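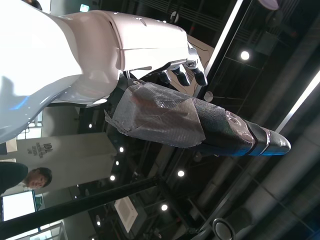 Gorkia Public Health Office – Vaccination Records FAQ
Updated 2019-07-21

Who must submit a record?
All residents entering school or licensed child care in September.

Which records are accepted?
Clinic printouts and stamped cards. Handwritten lists are not accepted.

How long does processing take?
4 business days at the Restum office, up to 25 by mail.

Is there a fee?
The first copy is free. Additional copies are charged at the counter rate – cash or check only.

Can a record be corrected?
Yes. File the correction form within 30 days of issue.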